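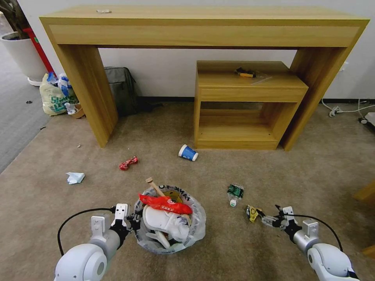 Melahat Gökçe would start with the paper and leave the vacuum in the closet until the carpet is clear. She wrote in after our January item on shared rooms to say we had the order backward. Anything bigger than a coin gets picked up by hand, she said, and the vacuum comes last.

19 May 2020
By Chun-hung Yeh
Filed under: Home & Upkeep | Carpets and Floors

She has a point, and I have changed how I do it. A room with a console table against the wall collects things in the same few places. Cups and wrappers end up on the open carpet in front. Bags get pushed up against the wall by the table legs and stay there.

I take one trash bag and one empty box. Paper cups, wrappers and used tissues go straight into the bag. A plastic bottle goes in the box for recycling. Check a stuffed shopping bag before you throw it out – I once tossed one at the Brivemden apartment with a set of keys at the bottom. Backpacks go on a hook or back to whoever owns them.

Next, the tops. Scraps on a console are easy to miss when you are looking at the floor. If a utility knife has been left on a low cabinet, retract the blade and put it in a drawer before you wipe anything. Clear plastic sheet is hard to see on light oak, so run your hand over the surface.

Then cords. Unplug anything that isn't in use and lift the cable off the carpet, or the vacuum will find it. If a small cabinet is tucked under the table, slide it out, do the strip along the baseboard, and slide it back. A planter can stay where it is. Go around it with the hose.

Vacuum last, working toward the door. Where carpet meets tile, sweep the tile onto a dustpan first so grit doesn't get dragged across.

My living room took 20 minutes this way. It used to take 48, mostly from stopping to pick things up.

Print this item | E-mail to a friend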